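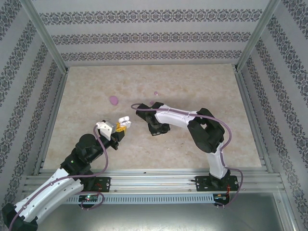
Surely damask is a kind of cloth and only a kind of cloth, one reader objected when the first version of this article went up, and anything printed on paper ought to be called something else. The reader has history on their side. Damask did begin as a woven fabric, and weavers still use the word in its strict sense. But the name moved over to wallpaper long ago, along with the patterns, and damask wallpaper is now one of the best known and best loved of all wall coverings.

Damask wallpaper

Damask wallpaper is wallpaper with a repeating ornamental design taken from, or inspired by, damask cloth. The typical design is built from stylized leaves, flowers, fruit and scrolls, usually a mirror image of itself on either side of a center line. It may cover the whole sheet or be kept to stripes and bands with plainer ground between them. Many papers use only 2 tones, often of the same color, and it is wonderful how much richness a printer can get out of so little.

Name and origin

The word comes from Damascus, the Syrian city whose name became attached to the patterned silks that reached Europe through trade. In true damask cloth the pattern isn't printed or stitched on. It is made by the weave itself, with one part of the surface catching the light differently from the other. Turn the cloth over and the same design is there in reverse. A single-color silk damask can look nearly plain from one side of a room and blaze with flowers from the other, a lovely effect that wallpaper makers have been chasing ever since.

Italian cities became famous for silk weaving, and large-scale damasks were hung on the walls of palaces and grand houses. Silk was very costly. Paper was a good deal cheaper, and makers soon saw that people who couldn't afford silk walls might gladly buy something that looked like them.

Flock papers

The closest imitation was flock. The design was put on in glue or varnish, and finely chopped wool was scattered over it. The loose wool was shaken off and what stuck formed a soft, raised pattern, a bit like cut velvet. Good flock papers were luxury goods in their own right, and some fine examples from the 1700s still survive. They're a joy to see in person: photographs flatten them terribly.

Flock had its troubles. It held dust, it was hard to clean, and moths, which do eat wool, tended to be put off by the turpentine in the adhesive, so that in this one respect the paper could outlast the textile it copied. Later flocks used synthetic fibers, and these were popular enough in restaurants in the second half of the last century that many people still connect the pattern with dinners out.

Block, roller and screen

Before machines, patterned paper was printed by hand from carved wooden blocks, one block for each color. A big damask motif could need several blocks just to complete one repeat, and each had to be lined up exactly with the last. Roller printing, which spread in the 1800s, made patterned paper cheap enough for ordinary homes, although the size of the roller put a limit on the size of the design. Screen printing brought the large repeats back, and digital printing has done away with the limit almost completely.

The four papers below come up again and again when collectors talk about smaller makers, and they show how far one idea can stretch.

Mundero: a full-surface damask with a very large repeat, made for tall rooms and stairwells. The leaf at the center is magnificent. The catalog allows for 6 rolls in a standard room, largely on account of the matching.

Hendbridge: a banded paper, with the ornament gathered into upright strips. Much easier to hang than it looks.

Magesa: a tone-on-tone design in matte and gloss inks of the same color. It all but disappears at noon and comes alive under a lamp. First sold one January as a short run of 300 rolls, it was later reprinted.

Clinow: a small-scale damask for bedrooms and closets, with a neat little bud where larger designs put a pomegranate.

Reading the pattern

Most damasks follow one of a few layouts. In the ogee layout, curving lines swell and pinch to form pointed ovals, each holding a motif. In the striped layout, the ornament runs in columns or bands. The pomegranate, the thistle, the palmette and the acanthus leaf are the most common motifs, though after centuries of redrawing it can be hard to say where one stops and the next begins! Arguing over whether a given shape is a thistle or an artichoke is one of the real pleasures of the field.

Hanging and matching

Damask papers usually have either a straight match, in which the motif sits at the same height on every strip, or a drop match, in which each strip is shifted down, commonly by half a repeat. Drop matches look more natural on a wall but waste more paper. Hangers like to center the main motif over a fireplace or between two windows and work outward from there, leaving any awkward join to a dark corner or the space above a door. Rolls should come from the same batch, as shades can differ slightly between printings.

Color and fashion

Crimson and deep green were the classic choices for grand rooms, partly as a background for gilt picture frames. Gray, cream and black came strongly into favor in the early 2000s, when bold damask turned up on feature walls, wedding invitations, lampshades and shower curtains. Tastes cooled afterward, and plainer walls took over for a while. Older rolls are now being hunted out again, and a clean full roll of a discontinued flock can draw 100 messages on a collectors' board before the day is out.

See also: brocade, flock, ogee, toile, lincrusta, border papers

Page last revised 16 August 2020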